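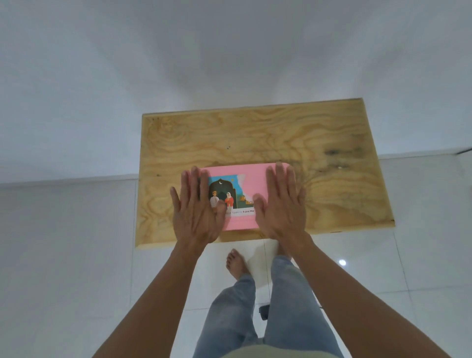

Yaw Sarpong wrote in to ask how to find a great-grandmother who is missing from the Wadurberg census, even though her husband and sons are listed. Start with the household and work outward.

Step 1. Write down every spelling of the surname you have found so far. Asamoah may be indexed under Asamoa or Assamoah, and a clerk's capital A can be read as an O.

Step 2. Search by first name and birth year only. Allow 2 years either side.

Step 3. Check the neighbors. Read at least one page before and one page after the family's entry. Married daughters and widowed mothers often lived a few doors away.

Step 4. Try the next parish. For Wadurberg families that is usually Firnthorpe, where the burial register has around 200 entries and can be read in an evening. Page 133 is bound out of order, after the index.

Step 5. Look at the children's marriage records. A mother's maiden name is often given there, along with where she was living.

Note each search in your research log, including the ones that found nothing. Put the source, the spelling you used and the page number on the same line.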